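Reglazing the back bedroom sash: notes on putty

October 6, 2020 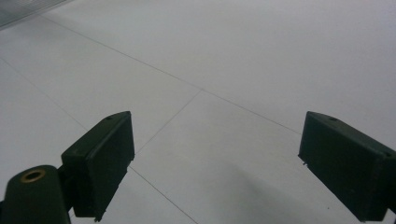
The back bedroom window at Rutstead has rattled since we moved in, and last winter the putty on the lower sash began to fall out in lengths. I had put the job off because I expected to need new glass. I didn't. The pane was sound and the timber was sound apart from one corner of the bottom rail, so the work came down to removing the old putty, priming the rebate and putting new putty in.

Removal took most of the time. Old linseed putty goes very hard, and the usual advice is to chop it out with a hacking knife and a hammer. This works on thick modern glass. The panes here are thin and slightly bowed, and I cracked one in the kitchen last year doing exactly that. This time I softened the putty with a steam stripper, holding the plate against it for a few minutes per side, then lifted it with a narrow scraper. Steam is slower than a heat gun but kinder to the glass. It also keeps lead paint from turning to dust or fumes, although the scrapings still need bagging while damp and you should wear gloves.

Under the putty were the sprigs, small headless nails that hold the pane in place. Pull them with pliers, straight out. Two had rusted into the wood and I filed them flush.

The rebate then has to dry. I left the sash flat on trestles in the spare room with the pane out and the opening in the wall boarded over. I didn't use a meter. The wood was pale and light again after a week or so, and I went by that.

Priming matters more than I used to think. Bare softwood draws the oil out of linseed putty, which then shrinks and cracks away from the timber. I used a thin coat of oil primer from Lollberg, left it overnight, and gave the end grain at the corners a second coat. Elżbieta Czarnecka, who repaired the sashes on the front of the house, uses boiled linseed oil and nothing else. Hers have lasted so far. I prefer primer as I can see where I have been.

The putty itself was the Brandeck traditional in a 1,000 g tub. It was too soft on opening. I worked it on a board with a little whiting until it stopped sticking to my fingers. A thin bed goes in the rebate first, then the glass, pressed at the edges only. Never press in the middle. New sprigs go in every 200 mm or so, tapped along the face of the glass with the side of a chisel. The facing putty is pressed in by thumb and struck off with the knife at a steady angle, so that its top edge finishes just below the sight line on the inside.

Corners are where mine look poor. Letay Bogale suggested starting each stroke from the corner and stopping halfway along, then doing the same from the other end. This gave a better mitre on the last two, and I have left the first two as they are.

Paint goes on once a skin has formed. The tub says 14 days. It should lap on to the glass by 2 mm to seal the joint. I will hang the sash again with new cords before December, and the upper one can wait until spring.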